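Wrist camera frames inside cups: keep or cull?

codanau_v
Member
We're at 824 demos of the dishes-and-toys task, target 2,538. White arm, black cloth, plastic bowls and cups plus two mugs. A fair share of the wrist frames look like this: 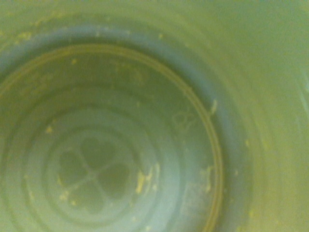 My filter flags anything with low edge energy and drops the whole episode. On Tuesday that cost us 135 episodes. I think the threshold is right and the operators are going in too close.

peltonen52
Senior Member
Disagree. The policy will see those frames at run time. Drop them and it has no data for the last few centimetres. Keep the episode, mask the wrist stream if you must, and let the fixed view carry it.
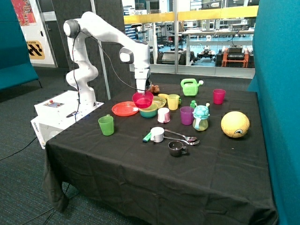 Check your sync before blaming the operators, too. Ours at Selbridge drifted by 52 ms and the filter was culling good grasps.

Vanderleia Camargo
Member
Half agree. Masking is fine for translucent stuff, but the fixed view doesn't resolve rim contact on nested bowls — tried it at Tustville in March. I'd label the approach height and keep everything.

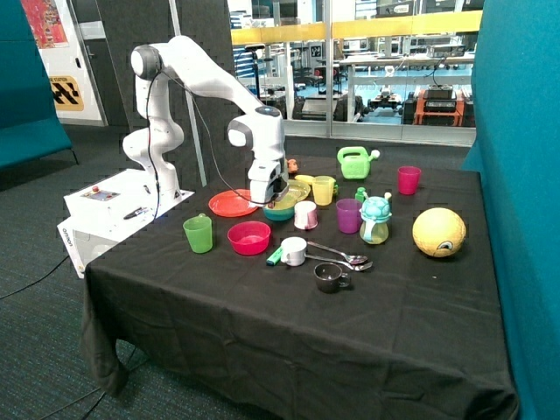

Also vary the colour order between resets. Ours learned "go to the back centre" and ignored the prompt.

codanau_v
Member
Sync was off by two frames. Still not convinced on masking. Re-running the filter per frame tonight.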